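Pamia Recording Sessions: Frequently Asked Questions

Last updated Sunday, April 24, 2022

These are the questions we get most often from people who have signed up to record at Ustow or Gokilton. If yours is missing, write to Guadalupe Quintero at the sessions desk.

What is Pamia collecting?

Examples of a robot hand picking up, moving and putting down everyday objects. Each example is one short recording of one task, with a written instruction attached. The learning system is trained on the recordings and the instructions together.

Do I need any experience?

No. You will have a morning of practice before anything you do is kept. Most people need that long to get used to the delay between their own hand and the robot's.

What does a normal session look like?

You sit at the control station and read the instruction on the screen. You carry it out with the arm, press the pedal to end the recording, and mark it as good, poor or spoiled. Then you rearrange the table and start the next one. A session lasts two hours with a break in the middle.

What sort of objects are used?

Things you would find in a kitchen drawer, a toy box or a desk. We want a mix of shapes and surfaces: drinks cans, bottles, cardboard boxes, toy bricks, small tools. Objects that change shape, such as a tape measure with some of the tape pulled out, are harder to hold well and we ask for extra recordings of those. 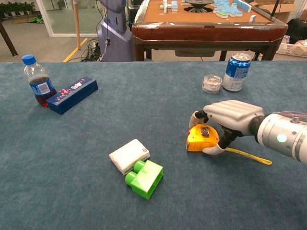 Objects go back in the numbered crates at the end of the day. Please don't bring your own, even if they look the same as ours. The list of objects is fixed for each round and the next one will be drawn up in September.

How should I lay out the table?

Differently each time. Leave some things touching and some apart, and turn the labels in different directions. Please don't clear a space around the object you are going to pick up. A table that is too tidy gives the system very little to learn from.

Should I tidy the rest of the room?

Only if something is in the way of the arm or could trip someone. Otherwise leave the background as it is.

What if I drop something?

Carry on if the object is still within reach. A recording in which you drop an object and pick it up again is useful, and you should mark it as good if the task gets finished. If the object falls on the floor, end the recording and mark it as spoiled.

How many recordings are you aiming for?

The target for this round is 3,000 across both sites. Ustow has finished 501 and Gokilton 499. There are 18 tasks on the list and the screen chooses the next one for you.

Who checks the recordings?

Setsuko Fukuda goes through them at Ustow, and Cárdenas does a second check on the written instructions. If one of yours is rejected you will see the reason on your session sheet. It doesn't affect your booking.

Is my voice or face recorded?

No sound is kept. The cameras point at the table, but other people may walk past behind it. If you appear in a recording and want it removed, give the desk the date and the time of your session.

Can I stop the arm?

Yes, at any time. The red button is on the right of the control station. After a stop, wait for the supervisor to restart the arm and don't reach over the table until they say so.

How do I change or cancel a booking?

Use the link in your confirmation message, or ring the desk before noon on the day before your session.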